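Small Baskets Are Back at the Kundwood Swap Table

The swap table reopens this month after the winter break, and the first item on it will be small baskets. Members have been asking for them since the big shelf clear-out, when most of the larger hampers went and the little ones stayed in the storeroom. Mieke Van Rooij has gone through what was left. Most of it is in good shape. A few pieces need a new rim or a wash before they go out.

The rules are the same as last year. Bring one thing, take one thing. If you have nothing to bring, put two dollars in the tin and take something anyway. Please don't leave bags of mixed items at the door overnight. We had 13 of them after the fall swap and it took two of us a whole morning to sort them out.

An oval woven basket is a good size for a hall table or a bathroom shelf. It will hold keys, soap, hair ties, or a couple of pieces of fruit. If you set something round next to it on a plain tabletop, you get a fair idea of how much will fit before you start filling it.
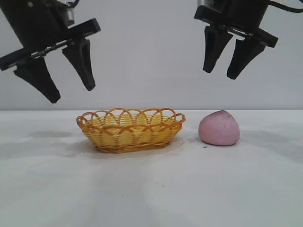 Cleaning a woven basket

Shake it out upside down first. Then go over it with a dry brush, working along the weave and into the corners under the rim. An old toothbrush is fine. If it still looks dull, wipe it with a damp cloth and a drop of dish soap, then wipe it again with plain water. Don't soak it. Stand it somewhere airy until the next day and keep it off the radiator. Paper liners can be thrown out. Cloth liners should go through the wash separately.

Check the bottom before you put the basket back on a pale table or a painted shelf. Grit caught in the weave will scratch, and some older dyed baskets leave color behind. A folded napkin underneath takes care of both.

What to keep in it

We asked for ideas at the last meeting and got more than we can print. The most common answer was one kind of thing per basket. Mixed baskets fill up with receipts and dead batteries within a week. Several people use theirs for things that roll, which otherwise end up on the floor. Pink, rounded things came up too, mainly bath bombs and guest soaps. Keep those out of direct sun, as the color fades.

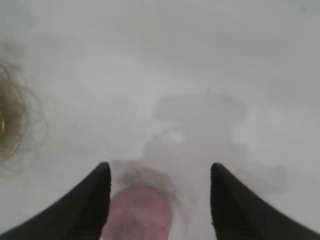 Nele Verhoeven keeps onions in hers and says soap should never go into a basket without a dish under it, as the smell stays in the weave for years. She would like the swap table to mark which baskets have held soap and which have held food. We think that is sensible, and there will be tags and a pen by the tin. Please write on the tag what the basket was last used for, even if you have washed it.

Lids and handles without a basket can go in the crate under the table. Fatos Dervishi takes them for repairs.
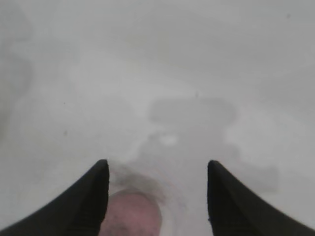 Gondurside, July

The summer table will be held at the Gondurside hall, in the side room with the long windows. Doors open at 9 a.m. for people dropping things off and at 10 a.m. for everyone else. Parking is behind the building. Zewditu Workneh has the key and the list of helpers, and there are still openings on the afternoon shift. Furniture can't be accepted this time, as the room is too narrow for it. Anything left at closing goes to the Van den Broek thrift store.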